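3.2 Item Set and Table Layout

The sorting task uses small food items and a fixed group of receptacles. Items were chosen to differ in outline and surface while remaining close enough in size to share one container. Replica baked goods were preferred over real ones, which shed crumbs and change shape over a session. The receptacles differ mainly in their openings: a woven basket with a low wall, a rectangular plastic container with an open top, and a small bin closed by a lid.

Each layout is defined by which items begin on the table surface and which begin in a receptacle. Items on the surface are placed at varied angles, so that elongated pieces do not always lie parallel to the table edge. Figure 2 gives one layout from the set.
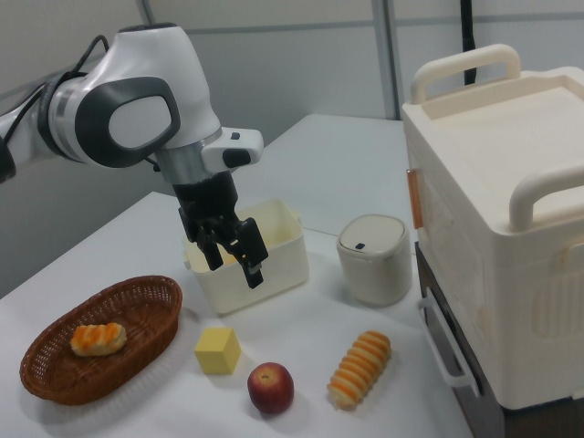
Figure 2. Sorting layout with a toy bread roll in the wicker basket and a pale yellow cube, a red apple and a spiral toy pastry on the table. The open container is near the middle; the lidded trash can stands to its right.

The final set holds 1,651 layouts. Of these, 1,610 were retained for analysis; the remainder were dropped after Gautam and Katiyar, checking the records independently, could not agree on the starting receptacle of at least one item. Most disagreements involved items resting against a rim. The coding rule was therefore revised in April: an item is recorded as inside a receptacle only if no part of it touches the table.

Color was not balanced across the set. Pale items are harder to distinguish from the white table than red or orange ones, and the effect on annotation time is reported separately in Section 4.1. Items were also not matched for weight, and no claim is made here about handling effort.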